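Two arms, one table, no fuss

The Makness bench kit promises small firms a pair of robot hands for the dull jobs. Our reviewer spent a week feeding it rubbish

Saturday, July 7, 2018

Day one and I'm on the floor with an Allen key. The Makness kit comes in three boxes, the heaviest of which is all frame, and the instructions start on page 4 for reasons I never got to the bottom of. Pages one to three are safety. Read them. I did, afterwards.

What you're getting, for those who haven't followed the ads: two black arms, a two-fingered gripper on each, a frame to hang them from, a box of cables, and a piece of software called Gistirico that runs on whatever half-decent computer you've got. No cage, no conveyor, no man in a van. You stand it over a table you already own. The pitch is to small outfits - packers, refill shops, sorting rooms, the sort of place where somebody spends all of Tuesday moving things out of one tub and into another.

You can buy it outright or rent it, and renting is what most people seem to do. Rental is 1,500 a month with support thrown in, minimum of 4 months. Cheap for a robot. Dear for a thing that picks up crisp packets.

Because that's what I had it doing. More on this in a minute.

Setting up

Bolting the frame together took me a morning. Would have been less with a second person, and there's one stage, where the crossbar goes on, when you really do want one. The holes line up. That sounds like faint praise but I've put together two of these kits from other makers and the holes did not line up.

Cables are the weak spot. They loop over the joints on the outside of the arm and come with little clips that ping off if you look at them. I lost three on the first day and found one in my shoe. Makness say a sleeve is coming in December. Should have been in the box from the start.

The arms home themselves when you switch on. Bit alarming the first time, they both rear up and then settle. After that you're into Gistirico, which asks you to touch the four corners of the table with one finger of the gripper. Then it asks again. Then it's happy and you can get on.

I should say where I was. My own workshop is too small and too cold, so I took a corner at Subramaniam, the shared workspace behind the old bus depot, which has good benches, decent lights and the worst coffee I have paid for this year. Mohsin Mengal looks after the benches there and lent me a table.

The job

Makness want you to start with blocks. There's a bag of them in the box, nice square foam things, and the arms pick them up all day long without a slip. Fine. Nobody I know gets paid to move foam blocks.

So, wrappers. Empty snack wrappers are about the meanest thing you can hand to a gripper. They weigh nothing, they slide, they're a different shape each time you put them down, and the shiny ones throw light back at the camera. If it can cope with those it can cope with most of what a small packing room would throw at it. I used a pair of clear plastic bins, and the task was as plain as I could make it. Wrappers in one, table clear, then out of that and into the other.

You teach it by doing. There's a pair of handles that you hold, and the arms copy your hands, and Gistirico keeps a record of each go. Makness suggest 50 goes for a simple task. I got bored a long way short of that and tried it early, which you're told not to do. It went for the table. Straight down, finger first, then stopped itself with a click. Fair enough. Back to teaching.

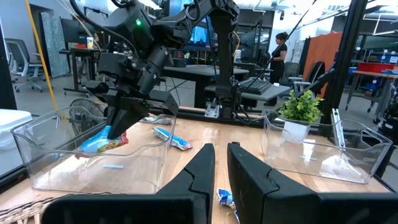 Down into the left-hand bin: the kit at work on snack wrappers, with a second clear bin waiting on the right.

The teaching is odd to begin with and then rather nice. Your wrists do the thinking. By the second afternoon I'd stopped looking at my hands at all and was just watching the fingers, and I had a rhythm going, and I looked up and it was ten past six and they wanted to lock the door.

Finger shape matters more than I'd have guessed. The ones supplied are chunky with steps cut into the inside faces, and it's the steps that do the work. A smooth finger lets a wrapper slither out sideways. With these you get a fold of the stuff caught in a notch and it stays caught. They are big, mind. Getting a pair of them down into a bin with something scrunched up in the corner is a faff, and the arm will sometimes nudge the whole bin along the table instead. I ended up sticking mine down with tape. Makness don't mention tape anywhere in the manual and they should.

How it did

Better than I thought, worse than the video.

With the wrappers laid flat on the bare table it was good. Not fast. A person would do it in a third of the time and be talking about the football while they did. But it got there, one after another, and it didn't sulk when I moved things.

Out of the bin was harder. Clear plastic is a pain for it - the camera sees the floor of the bin, and the side of the bin, and the ceiling lights in the side of the bin, and has to make up its mind. On the last day I ran a set of 13 straight from the bin with nobody helping. It managed all but 5 of them on the first try. Two of the misses it sorted out by itself, having another go from a different side, which I hadn't taught it on purpose. The others it just hovered over, fingers open, like somebody trying to remember a name.

I rang Oluf Egilsson about the hovering. He's in charge of support at Makness and picks up his own phone. "That's a light problem, it's nearly always a light problem," he said. "Turn the table a quarter round and teach it ten more." I turned the table a quarter round and taught it ten more. Did help. I'd like to know why that isn't in the software, as a message, at the point where it's hovering.

Mengal's view, having walked past it all week, was shorter. "I'd have it for the nights," he said. "Not for the days."

I think that's about right. If you've got a tub of stuff at closing time and want it in another tub by morning, this'll do it, provided you're relaxed about a few strays. If you've got someone standing waiting for it you will go mad.

Things that annoyed me

The clips, see above.

The noise. It isn't loud but there's a whine on the way down that gets into your teeth. People at the other desks were very good about it.

Gistirico wants an update every morning. Every morning. It won't let you say later, only now or in ten minutes.

The handles are made for bigger hands then mine. No smaller size on offer.

And the stop button is on a lead that's too short. It reached the edge of my table and no further, so if you step back to have a proper look you've stepped away from the one thing you need. I raised this with Egilsson and he said longer leads are available on request, free. So request one. Do it when you order.

Things I liked

The green light on the motor housing. Tiny thing, but you can see it from across the room.

You can stop halfway through a teaching go and throw it away. On the last kit I tried, a bad go stayed in there for ever and you had to start again from nothing.

Nothing broke. I drove one gripper into the table at least a dozen times, and once into the other gripper, and it all just clicked, sulked for a second and carried on. The fingers have scuffs. That's it.

And the support is real people. I rang three times, once pretending to be more stupid than I am, and was never made to feel it.

What else is out there

Bisberg do a single arm for a bit less, sale only, no rental. It's quicker and quieter and the cables run inside, where they belong. But it's one arm, so no holding a bin steady with one hand and fishing about in it with the other. Teaching is done on a screen with a mouse, and I found that slow going. If your job is the same shape every time - jars, boxes, tins - I'd look at the Bisberg first. For soft, floppy, annoying stuff I'd take the Makness.

There's also the option of not bothering. I mean that. One owner of a refill shop I spoke to had sent hers back after the minimum term, no hard feelings, she'd worked out that her Saturday lad was cheaper and could also carry things upstairs.

Should you rent one?

Rent, yes, if you've got a dull job, a spare table and someone patient on the staff. Buy, not yet. Wait for the cable sleeve and see what they do about clear bins. Clear bins are what everybody has, so it's daft that they're what it finds hardest.

Mine goes back on the van next week. I've still got a clip missing, if anyone at Subramaniam finds it.

Makness bench kit: two arms, frame, grippers, handles and Gistirico software. Rental 1,500 a month, minimum 4 months, support included. Sale price on asking. You'll need your own table, your own computer and your own tape.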